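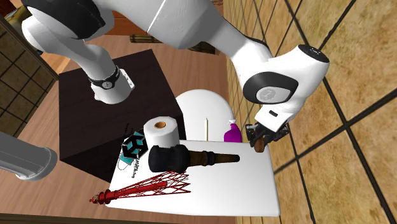 When does the Holroyd branch library reopen? The doors open again in February, at 4 in the afternoon, and the first evening runs late.

I've been walking past that papered-up front window all winter, so you can imagine how pleased I was when the notice finally went up! The branch closed when the old boiler gave out, and while the heating crew was in there the town decided it might as well redo the floor and the children's corner too (long overdue, if you ever sat on that carpet).

So what do we get? The reading room is bigger, for a start, with 554 square feet added by knocking through to the old map store. There are three study rooms you can book for free, and the local history shelves have moved up front where people might find them. The Allach Street entrance now has a proper ramp, and I'm told the door opens by itself, so no more wrestling it with a stroller and a bag of books.

The library also bought 1000 new titles, and I got a peek at the list. Lots of mysteries, lots of cookbooks, and a very healthy pile of large print. I've already got my eye on a history of the Flarkow canal, which my sister says is the dullest thing she's ever heard of. She can wait her turn for it anyway.

Anything you borrowed before the closing can come back through the slot on the Kidon Road side, and there are no late fees on those. Your old card still works. If you've lost yours, bring something with your address on it and the front desk will print a new one while you wait.

Story time starts up again the week after opening, mornings at 10, no sign-up needed.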